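Plerlow House Tenants' Association
Minutes of the monthly meeting, 25 April 2019

Present: Tonantzin Salinas (chair), Rodrigo Barrios, Leire Escobar, Baltasar Benítez. Apologies from Aldana Insaurralde, who sent a casserole in her place.

1. Previous minutes
Approved, once Rodrigo's remark about the mailboxes had been struck out at Rodrigo's request.

2. Laundry room
The sign-up sheet has been signed by somebody calling himself "Duke" for every Saturday through October. Leire will put up a new sheet and ask for apartment numbers. Duke is invited to attend the next meeting.

3. Bicycles in the hallway
Three remain. Baltasar says two of them are not his, which the meeting took as progress.
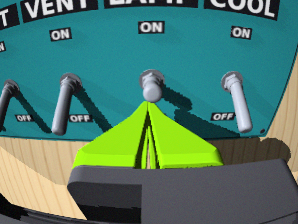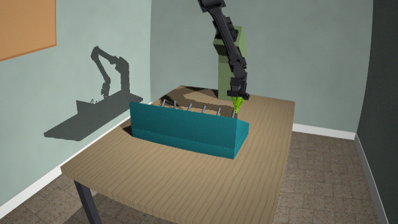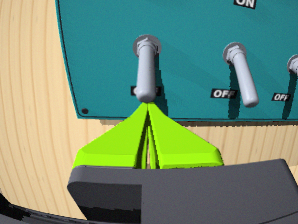
4. Lobby heating
The lobby was too warm again all month, except on the days it was too cold. Tonantzin read out the landlord's letter, which describes the present thermostat as "intuitive." Rodrigo moved that we ask for plain words on any replacement, on the model of the teal panel with VENT and COOL printed in big white capitals, so that visitors stop pressing everything. Carried, 3 to 1. Baltasar voted against and asked that his reason be recorded, then did not give one.

5. Summer potluck
Budget set at $34. Leire pointed out that last year it was $30 and we ran out of forks. Forks to be bought first.

6. Other business
The casserole was found to contain raisins. Discussion followed.

Closed at 9:20. Next meeting in Leire's apartment; bring a chair.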